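Care Labels in Second-Hand Clothing: What Survives and What Can Still Be Read

Project report, second year, Textiles and Materials
Clifford Zacharias

Summary

The project looked at how much washing and fibre information is still attached to clothing when it reaches the second-hand trade. Labels were inspected at a charity shop (Drosirik) and at a sorting firm (Oser). 939 garments were entered in the record. More than half had at least one label on which both the fibre content and the care symbols could be read. Missing labels were mostly sewn labels that had been cut out. Unreadable labels were mostly printed ones. These two kinds of loss are treated separately below, as they have different causes and probably different remedies.
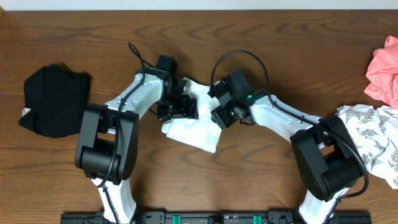

Jostberg, April

1. Background

A garment sold new normally carries its fibre content and, in most cases, a row of care symbols. The information may be woven into a tape, printed on a tape, or printed straight on to the cloth. It is meant for the first buyer. The later users of the garment, including the sorter who decides whether it is resold, cut up for wiping cloths or pulled back into fibre, depend on the same few lines of text.

Sorting by hand is quick and relies on feel. An experienced sorter can tell a heavy cotton from a heavy polyester without looking. Blends are harder. A cotton and polyester blend in a common weight feels much like plain cotton, and the two should not go into the same bale if the bale is meant for fibre recovery. The label is then the only cheap source of information, and if it is missing or faded the item drops to a lower grade.

Most of the published work I could find deals with whether buyers understand care symbols. There was less on whether the symbols are still there after several years of use.

2. Aim

The aim was to record the condition of labels on a mixed stock of used clothing, by label type and garment type, and to see whether one type of label lasts better than the others. Fabric wear was outside the project, except where it affected the label itself. The accuracy of the labels was not tested either. A label reading 100% cotton was taken at its word.

3. Method

Stock was examined at 2 sites. Drosirik receives bagged donations from the public and sells from its own shop on Jireš Street. Oser takes the unsold remainder from several shops, including Drosirik, and sorts it by weight and use. Each garment at Drosirik was marked with a chalk dot once recorded so that it would not be entered again at Oser.

For each item the following were noted: garment type, label type, label position, whether fibre content could be read, whether care symbols could be read, and signs of cutting. Reading was done at arm's length under ordinary ceiling light, without a magnifier. A stricter or looser rule would have given different results, but sorters work under these conditions and it seemed sensible to copy them.

Condition was graded on a scale with 4 steps:

Grade A - fully readable
Grade B - readable with effort, no characters lost
Grade C - some characters or symbols lost
Grade D - present but unreadable

Absent labels were not graded. They were entered as "cut" where stitching or a stub remained, and otherwise as "none found". Side-seam labels were checked as well as neck labels, and the better of the two was used for the main count.

The record form was planned with room for 2000 entries. The lower number reached is due to the time taken to turn garments inside out, which had been left out of the plan entirely.
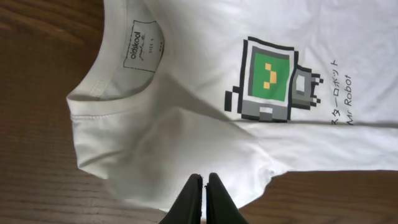 Figure 2. White short-sleeved T-shirt with a label printed inside the neck.

4. Results

4.1 Sewn labels

Woven labels, where present, were nearly all grade A or B. The yarn itself forms the characters, and fading affects contrast only slightly. Tape labels with printed text were more mixed. Satin tapes tended to lose symbols along the fold, where the tape doubles over and rubs against itself. The stiff papery type held its print well but was often cut out, presumably for comfort.

Cutting was most common on knitwear and children's tops. It was rare on coats and jackets, where the label normally sits against a lining.

4.2 Printed labels

Labels printed directly on the cloth cannot be cut out easily, and almost none were missing. Their grades were lower. Grade C was the most common result on T-shirts, with the smallest text going first. Size was often the last item still readable, being set larger than the rest. This is unfortunate for sorting, where size matters very little.

Dark print on pale cloth lasted better than pale print on dark cloth. Some pale prints had cracked along the stretch direction of the knit, leaving the outlines of symbols without their inner marks. A wash tub with no visible number inside it is of limited use.

4.3 Side-seam labels

A readable side-seam label was present on many garments whose neck label had been cut out. These were easy to miss - on my first morning at Oser I passed over several before changing the order of inspection. The early entries were rechecked where the bale had not yet been closed.

5. Discussion 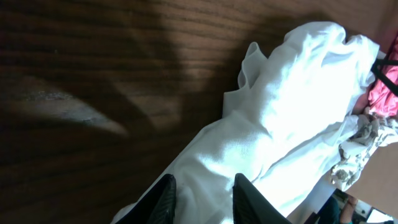
Corrado Messina read the draft and questioned the weight given to readability. In his view a sorter on a moving line will not stop for a grade B label, whatever it says, and for practical purposes grades B, C and D are the same thing. He suggested that label position should have been the main variable, as a poor label in a predictable place is found faster than a good one in an odd place.

The point is accepted in part. At Oser the line was stopped for inspection, so the record says nothing about labels read at working speed. At Drosirik, however, items are priced one at a time by hand, and a grade B label is read and used. The four grades have been kept, with the results for each site listed separately in the appendix.

The comparison between sewn and printed labels has no clear winner. A sewn label is either good or gone. A printed label stays but fades. If the fibre content alone were printed larger, at the size now used for the garment size, the main weakness of printed labels would be reduced at very little cost. Care symbols could stay small, being of more interest to the first owner.

6. Limits

The age of the garments was unknown, so grade could not be set against years of use or number of washes. One person did all the grading, and a drift in the B and C grades over the course of the work is likely. Stock from a single area may also reflect local shopping habits.

7. Further work

A wash trial on new garments with printed labels, graded after every tenth cycle, would separate washing from wear at the neck. The same form could be used without changes, apart from an added column for the colour of the print.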